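Speaker notes: who gets the Bestari this year, and why I'm usually wrong
Thursday, May 10, 2018
Listening room, upstairs at Ploremis

Before starting

Get water. Check that the laptop sound goes through the big speakers and not the little ones like last time. Say hi to Tsion at the desk, she has the clicker.

Opening

Hi everybody, thanks for giving up a perfectly nice evening to hear me talk about a music prize! I'm Hawi Sisay, I review records, and for the past five years I've made public predictions for the Bestari awards. My record is not great. I got one out of five right for album of the year, and that was the year everybody in town got it right, my mother included.

(Wait for the laugh. If no laugh, keep going, it gets better.)

So tonight I want to do three things. I'll go through the big categories and tell you who I think will win. I'll tell you who I'd vote for if they let me. And then you can tell me where I've messed up, and I'll write it down, and we'll all check in September when the winners come out.

How the voting works (keep this short!)

People always ask, so quickly. There's a first round, where anybody who has played on a released record can send in names. That gets boiled down to five nominees in each category. Then a panel of 12 people listens to everything and votes in secret. They're meant to listen to whole albums. Liya Admasu sat on the panel once and she told me she played every nominee twice, start to finish, mostly in the car. I believe her. I'm less sure about the other eleven.

What you need to remember is that 12 is a small number. Two people who really love a weird record can drag it a long way.

Album of the year

Play clip 1, the opening of Sarik's record. Let it run until the drums come in, don't talk over it.

Okay, so that's Sarik, and I think that's your winner. It's the album I heard coming out of shop doors all winter, it's got the two singles, and it also has that long slow second half that makes panels feel good about themselves. I like it a lot. I'd cut one song, the one with the kids' choir, and if you love the kids' choir please come and argue with me at the break.

My own vote would go to Lensa Yilma. Play clip 2. She made this at home over a couple of years, and you can hear her getting better as a singer as it goes along, which I find really moving. Her first pressing was 1000 copies and I own two of them (one for playing, one for lending, and the lending one is currently missing, so if it's you, hello). I don't think she'll win. The record is quiet, it came out very early in the eligibility window, and panels forget the early ones.

Ask the room: hands up for Sarik? Hands up for Lensa? Anyone for somebody else? Don't get stuck here, last time this took forever.
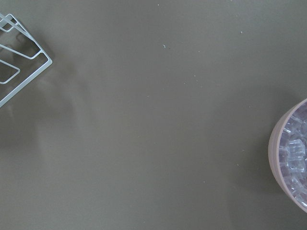
Best new artist

This is the category I get most wrong, so please take none of my advice to the betting shop.

The trouble is the word "new." Obsa Tefera is nominated, and Obsa was playing wedding bands when I was in high school. But it's his first record under his own name, and the rules say that counts. Some people are grumpy about it. I've gone back and forth and I've ended up on his side. Play clip 3, just the guitar part. Come on!

My pick to win is Ejigu, though. They're a four piece, very loud, very funny between songs, and their live show has got people who never read a music page talking about them. If the panel went to see them in the spring, it's over. If the panel only had the record to go on, I'd lean toward Obsa, as the record doesn't quite catch what they do on stage. The vocals are buried. I've told them this. We're still friends, I think.

Song of the year

Songwriters' award, so it's the writing, and the performance isn't supposed to matter. (It matters.)

Sarik again, for the second single. I'd be surprised by anything else. If there's an upset it'll be Lensa's closing track, which has maybe the best last verse on any of these records. Read the verse out loud if I'm feeling brave. Don't sing it.

Who got left out

Let people go first on this one, they'll have lists. My own gripe is that there's hardly any instrumental music anywhere on the ballot, outside the one category set aside for it. I listened to more piano records this past year than anything with words, and I can't be the only one in the building.

If it goes quiet, ask who people had on repeat in the car.

Wrapping up

Predictions again, slowly, for the people writing them down: Sarik for album, Ejigu for new artist, Sarik for song.

Sheets are by the door, put your own picks and your name on one and leave it with Tsion. Whoever gets the most right picks a record from my shelf. Not the Lensa one.

Questions until they want the room back. Repeat each question into the mic!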